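Grarkine Land Trust Protects 684 Acres of Working Farmland in the Semple Valley

SEMPLE VALLEY, 22nd March. Hi, I'm Eimear Carroll, and I run the Grarkine Land Trust. I usually hand these announcements off to somebody with better grammar, but I asked to write this one myself because I've been waiting a long time to share it. We've closed on a conservation easement covering 684 acres of the Żak family's land, and it will stay farmland for good!

If you've driven the river road north out of Semple, you know the place even if you don't know the name. Hay on the low ground, cattle up top, and that long row of walnuts the county keeps threatening to trim. Tadeusz Żak's family has farmed there for 115 years. He still owns it, he still farms it, and he can sell it or pass it down whenever he likes. What he can't do now (and neither can whoever comes after him) is split it into house lots.

I first sat down with Tadeusz at his kitchen table in September, and I brought far too much paper. He read every page. Then he asked me whether he'd still be allowed to put up a new hay barn, and I said yes, and he asked me to show him where it said so. Fair enough! It's in section 5, and we ended up rewriting that section so a regular person could follow it.

"I wasn't looking to get rich off it," Tadeusz told me when we signed. "I wanted to know it would still be a farm, and I wanted to fix the roof on the machine shed. Now I get both."

How the money came together

People ask me about this part more than any other, so I'll try to keep it plain. An appraiser works out what the land is worth with development allowed and what it's worth without. The difference is the value of the easement. Tadeusz donated part of that value, and we paid him for the rest using our farmland fund, a gift from Zolex (the seed cleaning company over on Mill Street), and a lot of checks from neighbors, some of them for ten dollars. I read every note that came with those checks, and a few of them are pinned up over my desk.

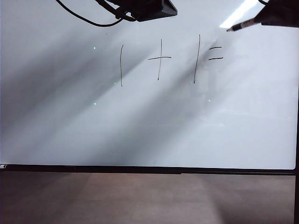 What happens on the land now

Mostly what happened before. The hay gets cut and the cows get moved. Once a year our stewardship director, Radosław Zieliński, will walk the property with Tadeusz, check the boundaries, and write up a report. There's no public trail and we're not planning one, so please don't park at the gate.

We've also agreed to help with 3 projects over the next few years: fencing the cattle out of Gusis Creek, replacing a washed-out culvert, and getting a well-drained lane up to the back pasture. Donal Cronin, who leases the upper fields for his own herd, is already pricing fence posts and calling me with the numbers, usually before breakfast.

"I've rented ground that got sold out from under me," Donal said. "You don't put money into soil you might lose next spring. I'm going to lime those fields this year, and I never would have before."

Who's next

We're talking with 5 more families in the valley right now. Some of those talks will go somewhere and some won't, and that's fine, it's their land. If you own a farm and you're even a little curious, call us. A first visit is free, it doesn't commit you to anything, and I promise to bring less paper.

About the Grarkine Land Trust

We're a nonprofit that works with farmers and ranchers in the Semple Valley to keep good ground in farming. We hold easements, help with creek and soil projects, and match landowners with younger farmers looking for a place to start.

Media contact: Maja Kozłowski, communications, Grarkine Land Trust. Maja can set up interviews with me or Radosław. Tadeusz is happy to talk too, but not during milking or haying, so please go through Maja first.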